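흰 나뭇결 식탁과 금색 커트러리 정리에 관한 기록

2018년 1월 4일
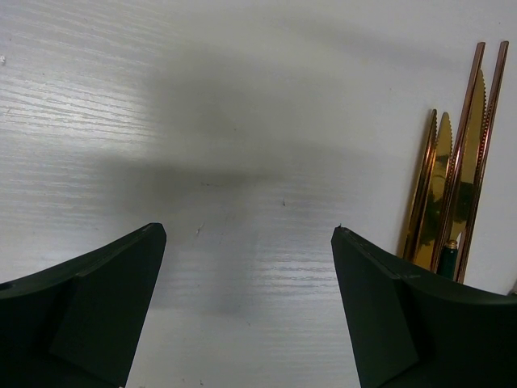
흰 나뭇결 상판 위의 금색 톱니날 나이프.

새해를 맞아 본 블로그에서는 주방 서랍의 정리 과정을 기록으로 남기고자 합니다. 첫 대상은 커트러리입니다. 지난해 3월 식탁을 흰색 상판으로 교체한 이후 식기의 색을 금색으로 통일하는 작업을 진행하여 왔으며, 이번에 그 보관 기준을 새로 정하였습니다.

종전에는 서랍 한 칸에 모든 식기를 함께 보관하였습니다. 은색 스테인리스 제품과 금색 제품이 섞여 있었고, 손님상을 준비할 때마다 짝을 맞추는 데 상당한 시간이 소요되었습니다. 서랍 전체를 비우고 수량을 확인한 결과 모두 17점이었습니다. 이 가운데 평소 사용하는 6점은 식탁 가까운 첫째 서랍에 두고, 나머지는 둘째 서랍으로 옮겼습니다.

나이프의 보관에는 별도의 원칙을 적용합니다. 톱니날은 다른 식기의 표면에 흠집을 남길 우려가 있으므로 숟가락과 같은 칸에 넣지 않습니다. 날의 방향은 서랍 안쪽으로 통일합니다. 길이가 다른 나이프는 짧은 것을 왼쪽에 둡니다. 마지막 사항은 순전히 필자의 습관에 따른 것이므로 각 가정의 사정에 맞게 조정하시기 바랍니다.

세척과 관련하여서는 다음과 같이 시행하고 있습니다. 금색 식기는 부드러운 스펀지와 중성세제만을 사용하여 손으로 세척하며, 철 수세미와 연마제는 사용하지 않습니다. 헹군 뒤에는 즉시 마른 면포로 닦습니다. 광택이 있는 날은 물자국이 쉽게 눈에 띄며, 주변의 색까지 그대로 비치는 까닭에 손자국 하나도 감추기 어렵습니다. 톱니 부분은 면포를 날과 나란히 움직이지 말고 등 쪽에서 날 쪽으로 가볍게 눌러 닦는 것이 안전합니다.

칸막이는 Sketell의 소형 제품을 구입하였습니다. 가격은 개당 1,920원이었습니다. 처음에는 Astari의 일체형 트레이를 검토하였으나 서랍의 폭과 맞지 않아 제외하였습니다. 칸막이 바닥에는 얇은 펠트를 잘라 깔았으며, 서랍을 여닫을 때의 소음이 눈에 띄게 줄었습니다.

흰색 상판에 대하여 문의하신 분이 계셨기에 함께 답변드립니다. 가로로 흐르는 가는 결이 있어 민무늬 상판보다 차분한 인상을 주며, 빛을 받으면 결을 따라 밝은 띠가 나타납니다. 금색 식기와의 조화는 만족스럽습니다. 다만 커피나 양념이 묻은 경우에는 오래 두지 말고 닦아 내시기를 권합니다.

칸막이 배치에 관하여 조언을 주신 Ladan Rahimi 님께 감사의 뜻을 전합니다. 은색 제품의 처분 여부는 아직 결정하지 못하였습니다. 다음 글에서는 셋째 서랍의 조리 도구를 다룰 예정입니다.

분류: 주방 정리, 식기 관리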